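Open day at Kouris, Clalstead

Posted November 22, 2024

I finally got myself over to the Kouris open day, having missed the one in July because I'd written it down for the wrong week (typical me). It's a small workshop on the Omthorpe road, just past the tile place, and they'd put out 94 chairs, a tea urn and a very good lemon cake. I went for the laundry session. I do alterations for a living and I iron more shirts than anybody should, so a machine that handles clothes was always going to get me out of the house on a cold morning!

I took far too many pictures, so I've picked my favourites. Click for the bigger versions.

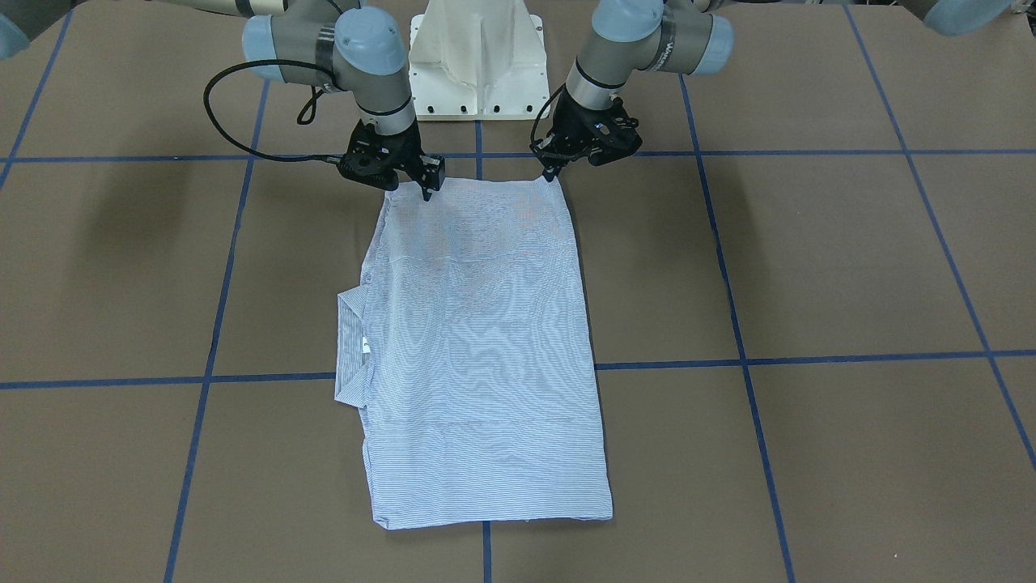
Shirts are horrible things to fold, as anyone who has worked in a shop will tell you. Cotton slides about, collars spring up, and the moment you get one side neat the other side has wandered off. I always go in at the top corners and keep the cloth taut between my hands, and I was tickled to see the two grippers at the top edge of this striped one, a little way apart, much as I'd have held it myself. The blue tape grid on the brown paper made me want one for my own cutting table. I've since bought the tape.

The chap next to me had driven over from Clelberg and wanted to know about towels. Towels are easy, apparently. Fitted sheets got a groan from the whole front row.
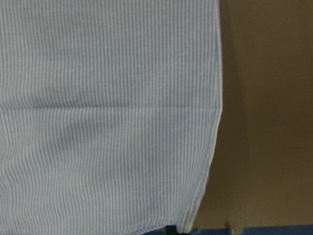 Jianhua Song did most of the talking and was lovely with the children, who asked much better questions than we did. One girl wanted to know if it could do socks, and whether it would notice if they didn't match. The answer was a bit of a maybe on both! We also heard that the team had got through 1,714 practice folds over the summer, on a pile of garments from the charity shop. I thought of my own ironing basket and had to go and have more cake.

Fine stripes are what I'd have picked for a demonstration too, by the way – any pull in the cloth shows straight away, and you can follow the grain with your eye from right across the room.
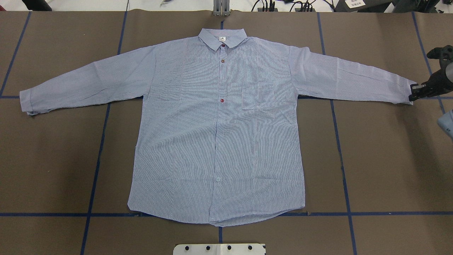

Margaret, reading this over my shoulder, says I've made it all sound far too easy, and that she'll believe in robot laundry when one of them can get a cuff to lie flat without being told twice. She does have a point about cuffs. She'd also like it known that she has been folding shirts for 3 grandsons and has never needed a grid.

Parking was free but tight, so get there early if you're going to the next one. Kouris want 200 people through the door next time and they're asking for names at the front desk. I've put down both of ours, and Margaret is bringing a fitted sheet.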